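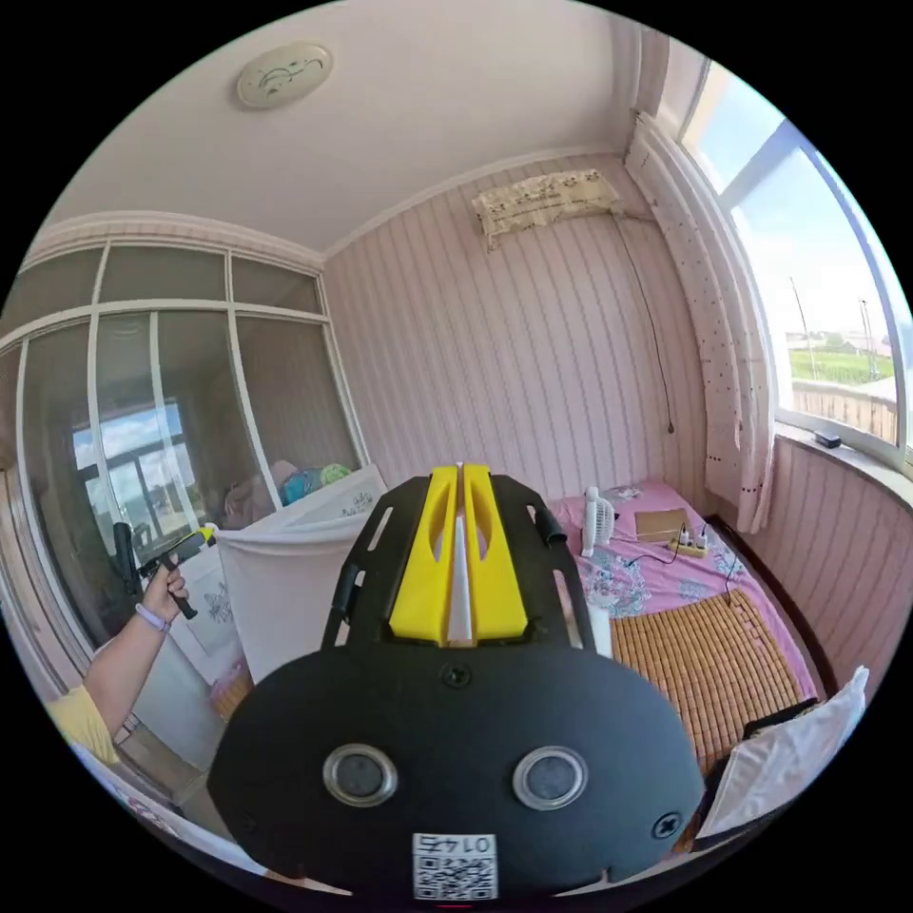
Tadville, January

Re: Can any of them make a bed yet?

Hamdia Mersha wrote:

> I run a small guest house, 11 rooms, and every summer I lose half my mornings
> to beds. My brother-in-law keeps sending me clips of robots folding towels and
> telling me to hold off hiring because "it's nearly here". I'd like a straight
> answer from people who work on this. Could I buy or rent a machine this year
> that will strip a bed, make it again and tidy the room? If not, what part of
> the job is the hard part? It doesn't look hard when I do it. I can do a single
> in under four minutes with the radio on.
>
> Also, is any of the cheaper gear worth a look, or is it all the same?

Hi Hamdia, and hello to the rest of the list.

Short answer: no, not this year, and I wouldn't hold off hiring. The longer answer is below. I've spent the past couple of years on the data side of this, so take it as one person's view from that end.

The bedroom at the top of this message is a fair sample of what a machine would have to cope with. There's a bed with a pink floral sheet and a bamboo sleeping mat over it, and on the mat side of things a little white desk fan, a cardboard box, and a yellow power strip with plugs in it and the cords running over the sheet. You or I would clear that lot before we'd finished thinking about it. For a robot each item is a separate decision. Does the box get moved or left? Is the power strip allowed to be unplugged? If you pull the sheet, what else comes with it? Cords are especially bad. They're thin, they're dark, they bend any way they like, and they're attached to things you don't want on the floor.

Then there's the mat. Most of the bed-making work I've read about assumes a mattress, a sheet and maybe a doona. A slatted mat moves differently from a sheet. It has to be lifted or rolled, and if you grab one corner and drag, you'll take the sheet along with it. A system trained only on plain hotel beds has no reason to know that.

On what's hard, I'd put it in this order.

Cloth first. A rigid cup has one shape. A sheet has as many shapes as you can drop it in, and the corner you need is usually underneath. Two-fingered grippers can pinch an edge well enough once they've found it. Finding it is where the time goes. The Grivberg people posted results to this list a while back for flat sheets on a single bed, and the best runs took 20 minutes. They were open about a person stepping in when the arm got stuck. I thought it was good work, but you do the same bed in four.

Reach is next. A bed pushed against a wall, as many are, leaves one long side you can't walk around. People kneel on the mattress and lean over. A wheeled base can't do that, and a longer arm means a heavier base, which then won't fit between the bed and the wardrobe. Kulkarni tried a ceiling rail for this in a test flat. It did reach, but you'd be putting a rail in every room, and I can't see a guest house paying for that.

Last is everything that isn't the bed. Glass-fronted cabinets are a nuisance because they reflect the window, and a camera can read the reflection as more room. Sheer curtains are a nuisance as well. Bright windows throw the exposure out for whatever is beside them. None of these would bother a new cleaner on her first shift.

As for the gear, the hand-held grippers are the part I'd call cheap. A person carries one in each hand and does the chore, and what gets recorded is used to train a robot later. They won't save you any work. If anything the job goes slower with them, especially with fabric. But they're how we get examples from ordinary homes, and ordinary homes are what was missing. Our own set for bed tidying is about 1,000 recordings, and I'd guess we need many times that before it copes with a room it hasn't seen.

Of the machines you could order now, the only one I've had my hands on is the Pelosard cart. It's a linen trolley that follows staff down a corridor and goes back to the laundry by itself. It carries 250 litres and doesn't touch a bed. It also doesn't do stairs, so measure up before you ring them. If your rooms are all on one floor it might spare somebody's back, and I'd look at that before anything with arms.

A few things I'd ask any salesperson who tells you otherwise:

Was the video sped up, and by how much?
Had the robot been in that room before?
Who cleared the bed first?
What happens when a sheet goes down behind the headboard?
Who do you call when it stops, and how long do they take to turn up?

If they can answer all of those and will leave one with you for a fortnight, I'd be glad to hear I'm out of date.

For what it's worth I think folding flat towels at a fixed table will be on sale well before bed-making is. The table doesn't change, the towels are all one size, and a dropped one can be picked up by the next person who walks past. If towels take up much of your morning, ask again next January. For beds I won't give you a year - I've been wrong on those before.

Does anyone else here have numbers for fitted sheets? I've only got flat ones, and Hamdia's are probably a mix.

Cheers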